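Product Review: Niden Three-Drawer Low Cabinet
Reviewed for Surkura Workplace Furnishings, March 21, 2023

The Niden is a low grey storage cabinet offered by Avari for offices, workshops and shared rooms. Our department purchased two units last July, at a price of 542 each, and has used them daily as drinks stations.

The drawers are arranged one above another beneath a thick top that projects beyond the body of the cabinet. This overhang gives a convenient hold when the unit is moved, although it conceals part of the upper drawer from anyone standing close by. All three drawers continue to run smoothly. The lowest is awkward to reach without kneeling.

The dark top hides minor marks well and takes adhesive tape, with no residue found after removal. Dust is more noticeable and requires a weekly wipe with a damp cloth. Bottles laid on their side should be watched, as the surface has no raised lip.

Assembly required 31 minutes per unit. The printed instructions are clear, but the fixings are supplied in a single unlabelled bag. On carpet the cabinet stands firmly.

The Niden is recommended for general use. Departments needing lockable storage should consider the Dissanayake 222 instead. 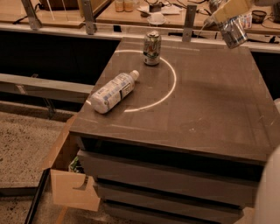 The Niden top in use, with a bottle and a drinks can.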